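4.2 Keeping the cell in working order

The Helitz cell has run since July with two arms over a single slatted aluminum table. Most of its upkeep is dull, and we report it because the dull parts decided how many trials we got. Of the 1705 attempts logged, over 200 were thrown out for reasons that had nothing to do with the policy: a fixture had crept along its slot, a finger pad had worn smooth, or a cable had found something to hook itself on.

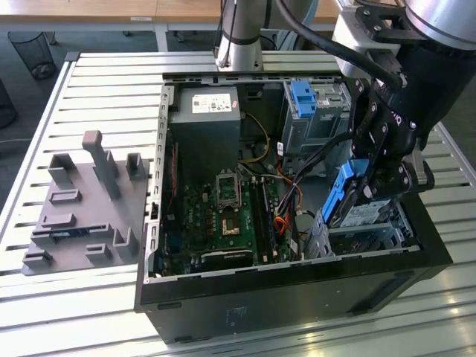 Figure 2. The Helitz cell during teardown of a desktop tower, with the gripper on the blue drive caddy.

Fixture drift was the worst of these. The printed plate on the left of the table carries the holder blocks for small parts, and in the first version it was held down by friction and optimism. We now bolt it through the slots and check it against a Sidelo gauge before each block of trials. The tower itself lies on its side with the panel off, so that the drives, the memory slots and the CPU socket can all be reached from above. The caddies proved to be the hard case – the plastic is slick, and a worn pad will slide off it while the controller reports a perfect grasp.

Finger pads are therefore swapped every 410 cycles, a number we arrived at by waiting too long several times. The Frei pads outlasted the Millow ones in our hands, though we did not set out to compare them and would not defend the result under oath. After each swap the gripper is re-zeroed and the wrist offset measured again.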